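침대 정리하는 법: 시트를 팽팽하게, 쿠션은 적당히 거만하게

2026년 9월 12일

침대 정리에 관한 글은 대개 두 부류로 나뉜다. 하나는 군대식이고, 하나는 잡지식이다. 군대식은 동전이 튀어 오를 때까지 시트를 당기라고 하고, 잡지식은 리넨 담요를 "무심하게" 걸치라고 한다. 나는 동전을 침대에 던질 일이 없고, 무심하게 걸친 담요는 우리 집에서 그냥 안 갠 담요다. 그래서 그 중간쯤 되는 방법을 적어 둔다. 큰 침대, 흰 시트, 천을 씌운 헤드보드, 그리고 잠잘 때는 아무 쓸모가 없는 장식 쿠션이 있는 집을 기준으로 했다.

준비물

매트리스에 맞는 흰 시트 한 장. 고무줄이 들어간 것이든 평평한 것이든 상관없지만, 아래 설명은 고무줄 시트 기준이다.
베개. 잠을 자는 용도의 진짜 베개.
장식 쿠션. 없어도 되는데, 없는 집은 이 글을 여기까지 읽지 않았을 것 같다.
접착 롤러나 옷솔.
분무기에 담은 물. 섬유 향수를 써도 되지만 물로도 충분하다.

1단계. 침대 위를 비운다

당연한 소리 같지만 가장 자주 건너뛰는 단계다. 침대는 집에서 제일 넓은 탁자여서 옷, 영수증, 충전선, 읽다 만 설명서가 전부 여기로 모인다. 이걸 베개 쪽으로 밀어 놓고 시트를 펴기 시작하면 나중에 반대편으로 또 밀어야 하고, 그렇게 침대 위를 한 바퀴 돌고 나면 시트는 원래대로 구겨져 있다.

바구니를 하나 가져와서 전부 담는다. 분류는 하지 않는다. 분류를 시작하는 순간 작년 여름 사진을 보게 되고, 침대 정리는 내일로 넘어간다. 옷만 따로 빼서 빨래인지 아닌지 정한다. 의자에 걸어 두는 것은 결정으로 치지 않는다.

2단계. 시트를 벗기고 매트리스를 털어 낸다

매번 할 필요는 없다. 시트를 가는 날에만 한다. 창문을 열고, 매트리스 위를 청소기 침구용 헤드로 한 번 밀어 준다. 70퍼센트쯤 하고 나면 허리가 신호를 보내는데, 벽 쪽 모서리가 꼭 그때 남아 있다. 벽 쪽부터 시작하면 해결된다. 나는 이걸 깨닫는 데 몇 년이 걸렸다.

3단계. 시트 씌우기

머리맡의 먼 쪽 모서리부터 끼운다. 그다음은 대각선 반대편인 발치 쪽 모서리다. 같은 변을 따라 차례로 끼우면 마지막 모서리에서 시트가 모자라고, 억지로 당기면 첫 번째 모서리가 튀어 나온다. 대각선으로 끼우면 당기는 힘이 고르게 나뉜다.

네 모서리가 다 들어갔으면 옆면을 손바닥으로 쓸어내리면서 매트리스 밑으로 집어넣는다. 손가락 끝으로 쑤셔 넣으면 그 자리마다 주름이 잡힌다. 손을 펴고, 손등이 바닥을 향하게 해서 밀어 넣는다.

주름이 남으면 분무기로 물을 아주 가볍게 뿌리고 가운데에서 바깥으로 쓸어 준다. 면 시트라면 마르면서 꽤 펴진다. 다리미판을 꺼내는 분도 있다고 들었다. 존경하지만 따라 하지는 않는다.

시트 크기를 고를 때 매트리스 두께를 꼭 재 보자. 가로세로만 보고 산 시트는 모서리가 중간에서 멈춘다. 나는 7월에 할인하는 Vosthorpe 시트를 그렇게 샀고, 지금 그 시트는 소파 덮개로 제2의 인생을 살고 있다. 두께 44센티미터짜리 매트리스에 맞는 시트는 생각보다 종류가 적다.

4단계. 헤드보드 손보기

천을 씌운 헤드보드는 먼지를 조용히 모은다. 특히 윗선이 물결 모양으로 굴곡진 것은 오목한 곳마다 먼지가 앉는다. 직선이면 한 번에 쓱 닦고 끝날 일을, 예쁜 것을 골랐다는 이유로 골마다 따로 해야 한다. 옷솔로 위에서 아래로 빗어 내린 다음 접착 롤러로 마무리한다. 밝은색이라면 물티슈는 피하는 게 좋다. 닦은 자리만 얼룩처럼 남을 수 있어서, 안 보이는 뒷면에 먼저 시험해 본다.

5단계. 베개와 쿠션 배치

원칙은 하나다. 쓰는 것은 뒤로, 보이는 것은 앞으로. 매일 베고 자는 베개는 헤드보드에 바짝 붙여 세우고, 장식 쿠션은 그 앞에 둔다. 베개 색이 회색 계통이면 뒤에서 살짝 보여도 거슬리지 않는다.

같은 무늬 쿠션이 두 개라면 좌우 대칭으로 양 끝에 놓고 싶은 유혹이 생긴다. 그렇게 하면 침대가 호텔 로비처럼 된다. 한쪽에 모아서 조금 겹치게 기대 놓는 편이 훨씬 편안해 보인다. 앞의 것을 약간 기울이면 더 좋다. 캐릭터가 그려진 쿠션은 얼굴이 가려지지 않는 선에서 겹친다. 줄무늬 옷에 검은 모자까지 갖춰 쓴 여우가 옆 쿠션에 얼굴을 묻고 있으면 보는 사람이 괜히 미안해진다.
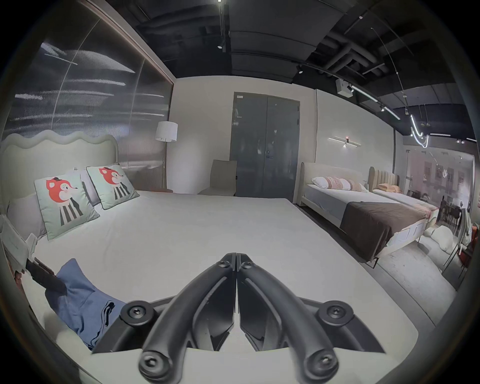 Starkberg 님은 댓글에서 쿠션을 겹쳐 놓으면 밤마다 다 치웠다가 아침마다 다시 쌓아야 하는데 그걸 누가 계속하느냐고, 자기는 6일째 되는 날 전부 옷장에 넣었다고 했다. 침대 옆에 쿠션용 바구니를 두면 된다는 글도 읽었지만 결국 그 바구니에 빨래가 들어가더라는 말도 덧붙였다.

반박할 말이 별로 없다. 다만 바구니 대신 낮은 벤치나 침대 발치의 빈 의자를 쓰면 조금 낫다. 빨래가 쌓이는 속도는 같아도 눈에 띄어서 치우게는 된다. 그것도 싫다면 쿠션을 하나로 줄이자. 하나는 들고 옮기는 데 한 손이면 된다.

쿠션 모양은 놓기 전에 잡는다. 양 옆면을 손바닥으로 두드려 솜을 가운데로 모으고, 모서리를 하나씩 잡아당긴다. 가장자리에 짙은 색 파이핑을 두른 쿠션은 이 과정을 건너뛰면 티가 난다. 테두리 선이 구불거리면 쿠션 전체가 피곤해 보인다. 윗면 가운데를 손날로 내리치는 방법은 각자의 양심에 맡긴다.

6단계. 발치에서 한 번 본다

침대 발치에 서서 전체를 본다. 시트의 옆선이 바닥과 나란한지, 쿠션이 한쪽으로 쓰러지고 있지 않은지 확인한다. 벽에 유리 패널이나 거울처럼 반사되는 마감재가 있는 방이라면 조명을 켠 상태에서도 한 번 더 본다. 낮에는 멀쩡하던 주름이 조명 아래에서는 산맥이 된다.

세로로 골이 진 유리는 비친 것을 흐릿하게 뭉개 주어서 손자국이 덜 보이는 편이다. 대신 골 사이에 먼지가 낀다. 극세사 천을 손가락에 감고 골을 따라 위에서 아래로 닦는다. 가로로 닦으면 먼지가 옆 골로 이사를 갈 뿐이다.

매일 하는 짧은 버전

위의 것을 매일 다 하라는 뜻은 아니다. 평소에는 3분이면 된다.

이불을 걷어 개고, 창문을 연다.
시트 한가운데에서 바깥으로 두세 번 쓸어 준다.
베개를 세우고 쿠션을 기댄다.
침대 위에 옷이 있으면 치운다. 없으면 자기 자신을 칭찬한다.

일어나자마자 이불을 덮어 버리지 말고 세수하고 오는 동안만이라도 걷어 두자. 밤새 찬 습기가 빠질 시간이 필요하다. 게으름이 위생으로 인정받는 드문 경우이니 놓치지 않기를 바란다.

자주 막히는 부분

시트가 자꾸 벗겨진다면 매트리스 밑면에서 모서리끼리 잡아 주는 집게 밴드를 쓴다. Sjöberg 것을 써 봤는데 잡는 힘은 좋았고, 매트리스를 들어야 하는 건 어느 제품이나 똑같다. 둘이서 하는 게 좋다. 한 사람은 들고, 한 사람은 빨리 하라는 말을 듣는다.

흰 시트가 누렇게 되는 것은 대부분 세제를 너무 많이 넣어서 잔여물이 남은 탓이다. 세제를 줄이고 헹굼을 한 번 늘려 본다. 색깔 있는 천, 특히 짙은 파란색 옷과 함께 돌리지 않는다. 하늘색 시트가 갖고 싶었던 게 아니라면.

쿠션 커버가 안 벗겨진다면 지퍼가 아랫변 파이핑 안쪽에 숨어 있는 경우가 많다. Urkstead 커버는 지퍼 손잡이가 아예 없어서 클립을 끼워 열어야 했다. 세탁할 때는 뒤집어서 찬물에 돌리고, 그림이 있는 면에는 다림질을 하지 않는다. 솜은 커버와 따로 햇볕에 널어 두었다가 저녁 전에 걷는다.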